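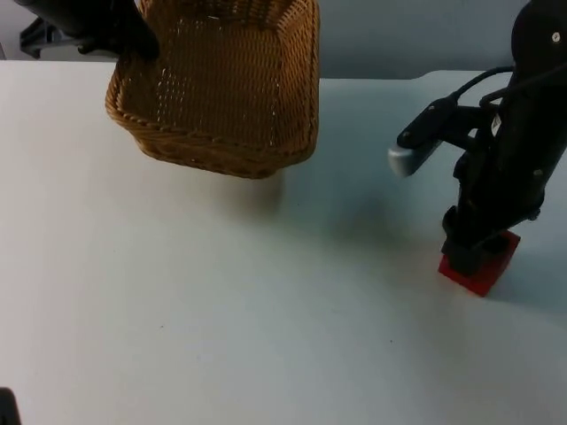
Call for participants: help us read 2,557 pages of old seed catalogs

Last updated: Jul 22, 2026

Hi! I run a small digitizing project called Pokudico, and I'm looking for 20 people who like old paper and don't mind squinting at it. If you've ever lost an evening to a scanned newspaper, please keep reading.

A few years back the Hudbridge town library let me scan the Rampersad collection, a run of seed and nursery catalogs that had been sitting in boxes in the basement. They're wonderful. They have prices, planting advice, letters from happy customers, and engravings of cabbages the size of a footstool. The scanning is finished and we ended up with 2,557 pages. The trouble is the text. The software we used does fine on plain paragraphs and then falls apart completely when it hits a price table or a fancy heading, so a search for "turnip" misses half the turnips (and finds several "tumips").

What I'd like you to do is correct the text, page by page, and tag the pictures so people can search those too. 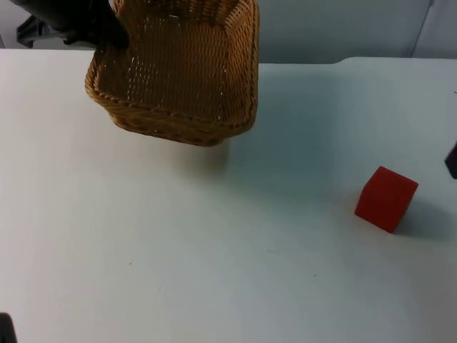 Tagging is the part I get the most questions about, so let me say a bit more. You pick out what an engraving shows and choose terms from our list, and you add a short note if the list doesn't cover it. Be as plain as you can. For a rectangular wicker basket with a thick braided rim, I'd want "basket," "wicker," and maybe "braided rim" in the note, and I would not want "harvest" or "rustic charm." If there's a pear in it, tag the pear. If you can't tell a pear from a quince, put "fruit" and move on, I do it all the time.

The work runs for five weeks starting in October. Everything happens in your browser, on your own schedule, and I'd guess most people will want to do it in short stretches, because those price tables get tiring. You'll have a batch of pages to yourself, and a second reader will go over each one after you, so you can't break anything.
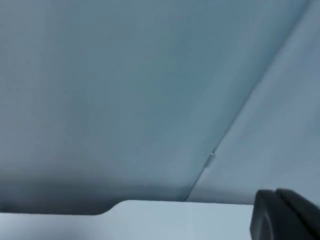
Who I'm looking for

Anybody 19 or older who reads English comfortably and has a computer with a decent-sized screen. Phones don't work, sorry, I tried it myself and gave up on the first page. You don't need a library degree or any gardening knowledge. It does help if you're the kind of person who notices a wrong comma. A few of the catalogs have order forms filled in by hand, so if you can read old handwriting, please tell me and I'll save those for you!

What you get

There's a gift card from Prosbridge Books when you finish your batch, and your name goes on the credits page (or it doesn't, if you'd prefer to stay off it). You'll also get the full set of corrected text files as soon as they're ready, before they go up on the public site.

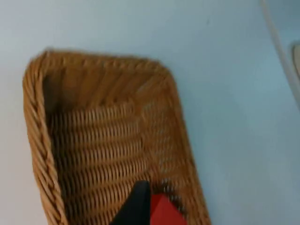
I should add that the files will be free for anyone to use after that, including your corrections and tags. We ask everyone to agree to this when they sign up. If that bothers you, this probably isn't the right project, and I'd much rather you knew it now than in week four.

How to sign up

Fill out the short form at the Hudbridge library's front desk or on the Pokudico page. Tell me a little about yourself and which computer you'd be using. I'll send you one practice page, which isn't a test, it just lets you see if you like the work. Spots go in the order the practice pages come back, and once they're full I'll keep a waiting list.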